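4. Checking and cleaning the door seal

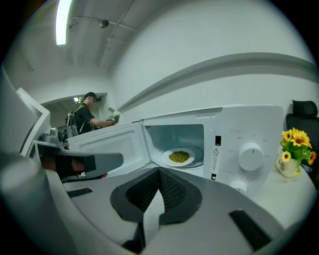 Fig. 4-1. Microwave with the door open.

The Fomerura plug-in meter tells you how much power an appliance draws. It does not tell you whether the appliance is in good shape, whatever the box suggests. Do this section before you trust any reading from section 5.

You have probably read that a sheet of paper shut in the door will show a bad seal. It won't. Microwave doors are not refrigerator doors, and a snug grip on paper says nothing about leakage. The phone-inside-the-oven trick is no better. Skip both.

1. Switch the meter off and pull the microwave plug from it. Leave the meter in the wall outlet.

2. Open the door and look at the hinges and latches. If anything is cracked, bent or loose, stop. Go to section 9.

3. Wipe the door edge and the surface it closes against with a damp cloth and a drop of dish soap. "Microwave-safe" sprays cost more and we have yet to see one do better.

4. Dry with a second cloth. No scouring pads, no knife for the baked-on bits. Lay a wet cloth over those and wait.

5. Close the door slowly. It should latch without a shove.

6. Plug back into the meter and note the standby figure on the card at the back of this guide.

CAUTION: Do not remove the outer cover. The capacitor can hold a dangerous charge after the plug is out. Videos showing a quick home discharge are not a substitute for training.

NOTE: The meter is rated to 2,000 watts. The power printed on a microwave's front is usually cooking output, and the draw at the wall is higher. Our test oven read 1,364 watts at full power with a cup of water inside. Yours will differ – don't call us over it.

NOTE: Lemon-and-steam cleaning loosens grease. It has no effect on power use. Tapio Lindqvist ran it both ways on our bench in August and the readings matched.

If the standby figure jumps around, try another outlet before blaming the oven. Power strips are a common cause, and so is a meter that isn't pushed all the way in. Still jumping? Write to Marwa Fawzy at the Drorkport service desk with the filled-in card.

Continue to section 5, Taking a full-power reading.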